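Sim first, then a bit of real: the battery board numbers

Quick one, it's late and the last batch is still chewing through the queue.
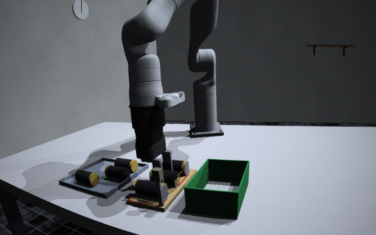 Start of an episode: three cells on the tray, three on the board, green bin empty.

So. Battery task. Been promising this write-up since May and Aldana keeps asking where it is. The cells are just black cylinders with yellow ends, nothing fancy, the arm has to get them off the board and into the bin, then move the ones from the tray onto the board. Sounds easy. Took us ages.

The question was small. If you have a policy trained only in sim, how much real data do you need to mix in before it stops doing silly things on the real table? And does it matter WHEN you mix it in? Most people I know just throw everything in one pot and train. We did that too for the old Riquelme runs and never checked.

Setup, short version:

- 3,000 sim episodes, scripted, positions of tray and board and bin jittered each time
- 56 real demos, all teleoperated by Paora (thank you Paora, sorry about your wrists)
- same network, same number of steps for everything
- 4 seeds per recipe

Three recipes. Sim only. Everything mixed from step one. And sim first, real mixed in for the last stretch, which I've been calling "late mix" until somebody gives me a better name.

Sim only went the way you'd guess. Lovely in sim, bad on the table. It gets the arm over the board fine and then closes too early, or comes down a bit off center and pushes the cell into the fixture. The middle cell is the worst one, there's a grey block on either side of it and not much room for the fingers. In sim the contact is forgiving and it learned to lean on that.

Mixed from the start was better but weird. Two seeds good, two seeds poor, and the poor ones were poor in different ways. One would pick beautifully off the tray and then just hover. I spent a whole evening on that hover. Baltasar thinks the real demos get drowned, 56 against 3,000 is nothing, and when the sampler is unlucky early on the network decides real images are noise. I half believe him. We tried weighting the sampler and it helped one seed and did nothing for the other, so.

Late mix was the good one. All four seeds usable, no hover, and the middle cell finally comes out clean most of the time. Still misses. When it misses it's nearly always the turn of the cell, so it drops into the bin OK but won't sit right if it's going on the board.

Total real trials across everything was 1,423. I'm not putting the per-recipe table up yet, Agnes found that I'd logged some of the trials from the weighted runs under the wrong recipe name and I need to go back thru the folders before anybody quotes me. The ordering holds with those trials left out, I checked that much. The gaps get a bit smaller.

Stuff that surprised me:

The jitter mattered more than lighting or textures. We had a big randomized version with wall colors and all sorts, Nicanor built it, very pretty, and it made almost no differnce. Turning the board and bin to odd angles did a lot. My guess is the policy was memorizing the diagonal. Once the board could point anywhere it had to look.

Also the clock on the wall in the sim room. We took it out for one run because I got paranoid the network was using it as a landmark. It wasn't. Clock's back.

What I don't know: whether late mix still wins if you have a decent pile of real data. Possibly the whole effect goes away with more demos and this is only useful for cheap people like us. Also haven't tried it on anything that isn't a cylinder. The Pundimel parts are next, those are flat and horrible and two of them look the same from above.

Code is a mess but Aldana is cleaning up the episode generator and that part will go out first. The training scripts after, once I remove all the hardcoded paths to my own machine.

If you've run something similar with a late switch and it did NOT work, please mail me, I want to see that more than I want to see another success. Comments are broken again btw.

Queue just finished. Going to look at it tomorrow.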